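Aus der Hauswirtschaft: Neue Ordnung im Waschraum

Liebe Bewohnerinnen und Bewohner des Wohnhauses Stevesdale,

mit diesem Rundbrief informiert die Hausverwaltung über die Nutzung des Waschraums im Erdgeschoss. Die bisherige Waschordnung stammte noch aus der Zeit vor dem Umbau und passte an mehreren Stellen nicht mehr zu den vorhandenen Geräten. Frau Gladys Makokha, Leiterin der Hauswirtschaft, hat sie in den vergangenen Wochen überarbeitet. Die neue Fassung gilt ab Sonntag, dem 30. September 2018, und hängt neben dem Belegungsplan aus.

Waschmaschine und Trockner stehen übereinander in der Raumecke. Gewaschen wird unten, getrocknet wird oben. Beide Geräte werden von vorn befüllt. Die Belegung erfolgt weiterhin über den Plan an der Tür; eingetragen werden bitte die Wohnungsnummer und die gewünschte Zeit. Einträge ohne Wohnungsnummer können nicht berücksichtigt werden.

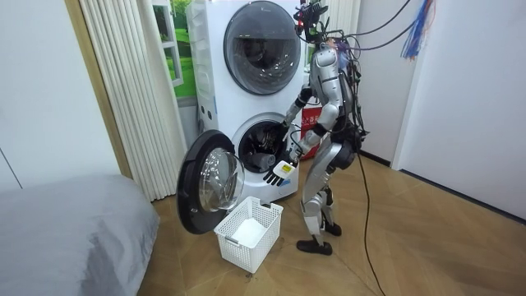 Im Berichtszeitraum seit Februar wurden in Stevesdale 1593 Waschgänge verzeichnet. Im Nachbarhaus Grillthorpe, das über mehr Wohnungen und einen größeren Waschraum verfügt, waren es 2778. Die Auslastung ist damit in beiden Häusern hoch, und die Hausverwaltung bittet darum, gebuchte Zeiten, die nicht benötigt werden, spätestens am Vorabend wieder aus dem Plan zu streichen.

Zum Befüllen der Trommel

Ein erheblicher Teil der gemeldeten Störungen ging auf überfüllte Trommeln und eingeklemmte Wäschestücke zurück. Herr Kimutai Shemweta von der Haustechnik weist deshalb auf Folgendes hin: Große Stücke wie Laken, Decken und Tücher werden einzeln und locker eingelegt. Zwischen Wäsche und oberem Trommelrand soll eine Handbreit frei bleiben. Vor dem Schließen der Tür ist zu prüfen, ob ein Zipfel über der Türdichtung liegt -- das geschieht bei langen Tüchern leicht und führt dazu, dass während des Waschgangs Wasser austritt. Taschen sind zu leeren, Reißverschlüsse zu schließen. Kleinteile wie Socken und Waschlappen gehören in ein Wäschenetz.

Helle und dunkle Wäsche ist getrennt zu waschen. Wer nur wenige Stücke einer Farbe hat, kann sich mit Nachbarn absprechen; auf dem Belegungsplan ist hierfür eine eigene Spalte vorgesehen. Frau Mwende Mollel aus dem zweiten Obergeschoss hat dies angeregt, und die Hauswirtschaft hat den Vorschlag gern übernommen.
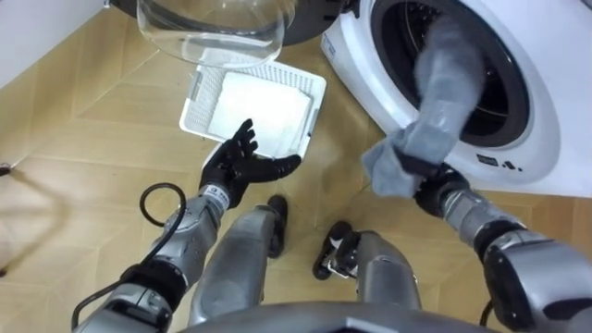 Waschmittel wird nach den Angaben auf der Packung dosiert. Weichspüler ist weiterhin zulässig, wird jedoch für Handtücher nicht empfohlen. Das Färben von Textilien in der Maschine bleibt untersagt, ebenso das Waschen von Tierdecken und stark verschmutzter Arbeitskleidung. Für letztere steht im Haus Grillthorpe eine gesonderte Maschine zur Verfügung; den Schlüssel gibt Herr Godfrey Laizer während der Sprechzeiten aus.

Körbe und abgestellte Wäsche

Wäschekörbe dürfen während des Be- und Entladens vor der Maschine auf dem Boden stehen. Danach sind sie wieder mitzunehmen, damit der Zugang zu den Geräten frei bleibt. Bewährt haben sich flache Körbe mit gelochtem Rand, in denen gefaltete Wäsche eben liegt. Körbe aus dem Bestand des Hauses tragen künftig einen Anhänger und verbleiben im Waschraum. Privatkörbe sollten mit dem Namen gekennzeichnet werden.

Fertige Wäsche ist innerhalb einer halben Stunde nach Programmende zu entnehmen. Bleibt sie länger in der Trommel, darf die nachfolgende Partei sie in einen Hauskorb legen. Eine Haftung für dabei entstandene Schäden übernimmt die Hausverwaltung nicht.

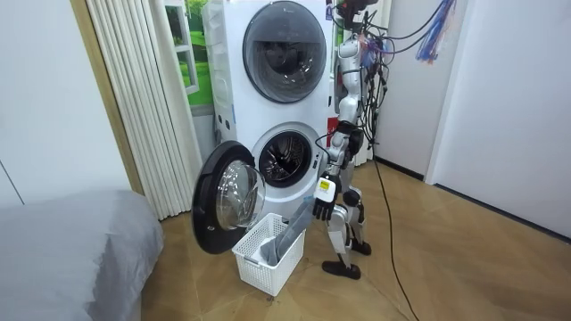 Nach dem Waschen bleibt die Tür der unteren Maschine offen, bis Trommel und Dichtung getrocknet sind. Die Dichtung ist mit einem Tuch auszuwischen, auch in der unteren Falte, in der sich Fusseln und Wasserreste sammeln. Das Flusensieb des Trockners wird nach jedem Durchgang gereinigt. Die Tür des Trockners ist anschließend zu schließen. Der Holzboden soll nicht nass werden; verschüttetes Wasser oder Waschmittel ist umgehend aufzunehmen.

Störungen und Wartung

Störungen sind der Haustechnik unter Angabe von Gerät und Uhrzeit schriftlich zu melden. Formulare liegen im Eingangsbereich aus. Eigene Reparaturversuche sind nicht gestattet. Die Wartung der Geräte übernimmt wie bisher die Firma Prosari nach jeweils 200 Waschgängen; an diesen Tagen ist der Waschraum vormittags gesperrt. Die Termine werden im Belegungsplan vorab eingetragen.

Die vollständige Waschordnung ist bei Herrn Kheri Barasa im Verwaltungsbüro erhältlich. Anmerkungen zur neuen Fassung nimmt er schriftlich entgegen.

Ihre Hausverwaltung Rugemalira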